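Die Abnahmeprüfung nach Kikport, Teil 4, besteht aus einer einzigen Aufgabe: Ein graues Tuch ist so über einen Kasten zu legen, dass kein Zipfel den Tisch berührt. Das Protokoll sieht dafür 30 Sekunden vor. Ein Mensch benötigt sechs. Ich weiß das, weil ich im Sommer der Mensch war, an dem die Sechs gemessen wurde.

Offiziell hieß meine Stelle Referenz. Dustier, das System, das bei Stavis die Haushaltsarbeiten lernen sollte, brauchte einen Vergleichswert, und der Vergleichswert saß im Nebenraum, bekam Stundenlohn und faltete. Geprüft wurden Falten, Abdecken, Wischen und Einräumen. Wischen bestand Dustier im ersten Durchgang. Einräumen bestand es, sofern die Becher auf dem Tablett standen und niemand das Tablett drehte. Am Abdecken scheiterte es auf eine Weise, für die das Formular kein Feld hatte. 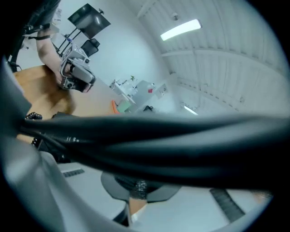 Nic Giolla, 19. August 2020

Durchgang 21. Der Greifer schließt korrekt, hebt korrekt, fährt korrekt an die Sollposition. Dort hält er das Tuch in der Luft und öffnet nicht. Kraftwert stabil, Fehlerspeicher leer. Nach Ablauf der Zeit trägt die Prüfsoftware »nicht bestanden« ein und setzt den Arm zurück. Das Tuch bleibt dabei in den Backen.

Ich notierte den Vorgang unter Bemerkungen. Die Auswertung antwortete, Bemerkungen würden nicht ausgewertet.

Am Nachmittag wurde das Verfahren umgestellt. Da die Maschine das Ablegen offenbar nicht aus den vorhandenen Daten ableitete, sollten neue Daten erhoben werden, 200 Durchgänge, von Hand geführt. Man bekam also die Greifer selbst in die Hand und legte mit ihnen das Tuch ab, wie man es mit den Fingern getan hätte. Das war schwieriger als angenommen. Zwei Backen haben keinen Daumen. Wer ein Tuch mit dem Daumen glattstreicht, merkt das erst, wenn er es mit einem Werkzeug versucht, das nur auf und zu kennt. Meine Zeit stieg auf das Fünffache, also genau auf die Grenze des Protokolls. Die Referenz näherte sich dem Prüfling an. Auch dafür gab es kein Feld.

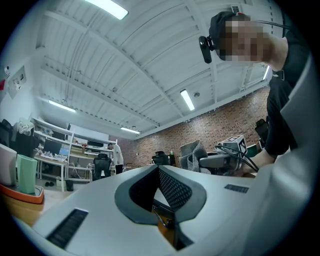
Mein eigener Vertrag enthielt eine Klausel, nach der die Referenz während der Messung keine Strategie ändern durfte. Ich hatte sie unterschrieben, ohne darüber nachzudenken, was bei mir eine Strategie war. Beim Abdecken war es vermutlich das Zögern. Ich beugte mich mit der schwarzen Kappe, an deren Schirm die kleine Kamera klemmte, über das Gerät, und das Kabel lief über die Kappe nach hinten. Das Tuch hing zerknittert über die Kante. In der Auswertung steht bei solchen Stellen eine waagerechte Linie: keine Bewegung, keine Kraftänderung. Bei mir dauerte die Linie im Mittel knapp eine Sekunde. Ich sah nach, ob der Stoff so fiel, wie er sollte, und ließ dann los.

Am Abend verglich ich die Linien. Die von Dustier sah aus wie meine, nur länger. Es hielt den Greifer über dem Kasten und wartete an der Stelle, an der ich wartete. Gelernt hatte es das aus den ersten Aufzeichnungen, die ebenfalls von mir stammten. Was ich in der Sekunde tat, stand in den Daten nicht. Dort stand nur, dass vor dem Loslassen eine Pause kommt.

Ich meldete den Befund. Vorgeschlagen wurde, die Pausen herauszuschneiden. Das Schneiden übernahm ein Skript, das alle Abschnitte ohne Bewegung entfernte, und das neue Modell legte das Tuch danach in vier Sekunden ab. Meistens neben den Kasten.

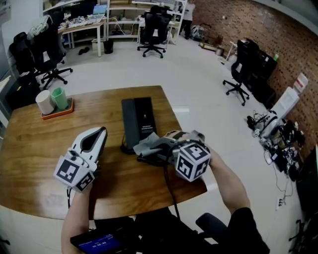 Zuletzt geändert: im Oktober

Die Abnahme wurde unter Auflagen erteilt. Wischen: bestanden. Einräumen: bestanden, Tablett fixiert. Falten: bestanden bei rechteckigen Textilien. Abdecken wurde aus Teil 4 gestrichen und in einen Anhang verschoben, der die Überschrift »Tätigkeiten mit Beurteilungsanteil« trägt und bisher aus dieser Überschrift besteht.

Auf die Frage, ob das System einen Haushalt führen könne, antwortet das Datenblatt mit einer Tabelle. In der Spalte »Mensch erforderlich« steht bei drei Tätigkeiten »nein« und bei einer ein Strich. Ich habe nachgefragt, was der Strich bedeutet. Er bedeutet, dass die Angabe noch aussteht.

Mein Vertrag wurde verlängert. Die Stelle heißt jetzt nicht mehr Referenz, die Aufgabe ist aber dieselbe geblieben: mit beiden Greifern über den Tisch, Stoff fassen, über den schwarzen Kasten ziehen. Die Pausen bleiben diesmal in den Daten. Ich soll während der Pause laut sagen, worauf ich achte. Bei den ersten Durchgängen sagte ich: auf die linke Ecke. Dann: auf das Gewicht. Im Transkript des letzten Durchgangs steht an dieser Stelle »[unverständlich]« — und danach hat der Greifer geöffnet.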